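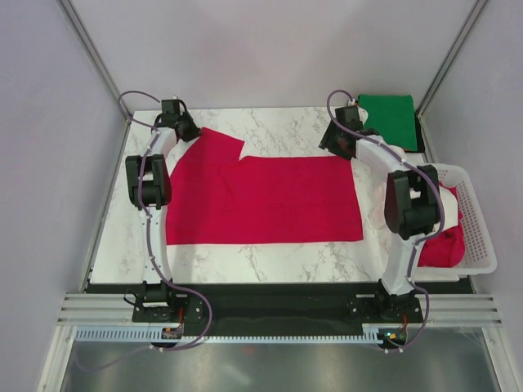 Step 1: Spread the cloth out before you fold anything

I learned to fold from my neighbor Glenys Wragg, who ironed pillowcases for a living before she moved to Storcombe and who still can't walk past a heap of laundry without reaching for it. She would watch me fold a tablecloth in midair, chin holding down one end and both arms stretched out as far as they'd go, and she would sigh. "Put it down," she'd say. "You've got a table." She was right, and I have folded on a table ever since.

So start with the biggest piece and lay it flat. A big red cloth like this one wants most of the table to itself, so push the smaller things off to the side. The green one is already folded and sitting in the back corner, and the white one can stay in its bunch by the basket until its turn comes. I like to have the basket on the table with me and not down on the floor, mostly for the sake of my back (I am past 70, and it has opinions).

Now square up the edge nearest you. Get that one line straight and parallel to the front of the table and you'll have something to measure everything else against. Then go to the corners. There is nearly always one that has flipped up or doubled over on itself, like the upper left one on the red cloth, and you want to take it by the very tip, lift it, and lay it back out and away from the middle. If you tug on it from halfway down the side, you'll only drag the whole cloth toward you and have to start over.

Step 2: Smooth from the middle

Lay both hands flat in the center and push outward, first left and right, then front and back. Don't press hard. Faint creases through the middle are fine and will mostly disappear inside the folds, so don't chase every one of them. A smooth tabletop helps a lot here - marble, glass, a painted table, anything the cloth can slide on. On rough wood or over a quilted pad the fabric catches, and you'll need to lift it and let it settle a few times.

Step 3: Fold in half, then in half again

Take the two corners on the far side, one in each hand, and bring them toward you until they meet the two near corners. Let the fold at the back form by itself, then run the side of your hand along it once. If the corners don't meet exactly, trust the edges and let the corners be a little off. Plenty of cloths weren't cut square in the first place, and my old Cludine tablecloth is a good inch longer on one side than the other. I've had it 26 years and have stopped arguing with it.

Next, bring the left side over to the right. You now have four layers, and they like to slip, so keep one hand resting on top while the other does the moving. For a small cloth you can stop here. A large one will need another fold or two, and I always go by the shelf it's headed for. Mine is narrow, so I fold the long side in thirds to finish.

Step 4: Turn the folded edge to the front

When the stack goes on the shelf, put the rounded, folded edge facing out and the loose edges toward the wall. My friend Jolán Magyar showed me this one May when she was helping me clear out the linen closet, and it made such a difference! You can pull out one cloth without three others coming along for the ride.

Step 5: Now the small and the crumpled ones

Pick up the bunched cloth by any edge at all, and walk your fingers along that edge until you reach a corner. Hold on to it, keep walking with your other hand to the next corner, and give the whole thing one good shake over the table. Lay it down and carry on as you did with the big one. Small cloths go quickly once you have the rhythm of it, and I usually have the radio on by this point.

Fold each one to match whatever you've already finished, even if that means an extra turn. Stacks of the same size stay upright, and they drop nicely into a basket if you have stairs to climb.

A few odds and ends

Wash a new red cloth by itself until the water runs clear. I have 2 pink dish towels that used to be white.

If a cloth has been sitting folded for months, refold it along different lines before you put it back. The old creases get worn, and on thin cotton you'll start to see it.

And if somebody offers to help, give them the napkins.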